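What Does a Dinner Table Say? Pattern and Lettering on Household Textiles
Project report by Rawan Sleiman

Why I picked this

I started out wanting to write about wallpaper, but I got hooked on tablecloths in April and never went back! People choose them quickly, wash them hundreds of times and hardly look at them, and yet there is so much drawing in them. My question was simple: which kinds of pattern do people choose for eating on, and do they mix them?

How I did it

I sent a short survey to families at my school and got 144 replies. I also went through 200 pages of old home catalogs in the library (my favorite part, I could have stayed all week).
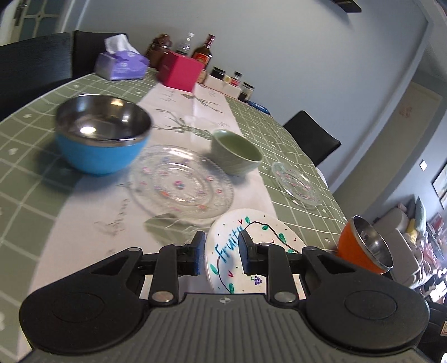
Grids and checks won easily in the survey. Many people told me a check feels "like a kitchen," and a few said it helps them line up the plates. Words were the big surprise. I expected lettering on mugs and tea towels, but it turns up on dinner plates too, like the one with "Fruits" in blue script beside the purple grapes. Several families said they liked dishes with writing because guests read them out loud.

Mixing patterns

More than half of the replies said they put two patterns together on purpose. The usual rule was one regular pattern and one loose, hand-drawn one. Older catalogs hardly ever did this, and everything came as a matching set.
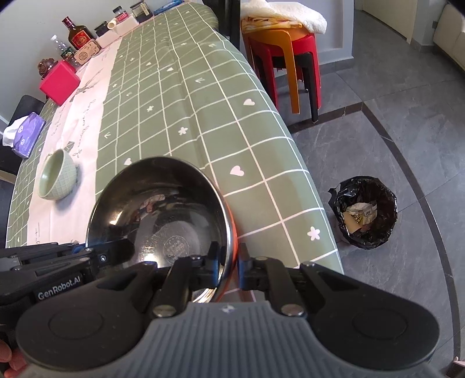 Figure 2. Green grid cloth with hearts and flowers, next to a pale band with cursive lettering.

What I would do next

I'd love to ask grandparents the same questions, and to try printing my own grid cloth with potato stamps. I have already cut the first heart, and it came out a bit lopsided.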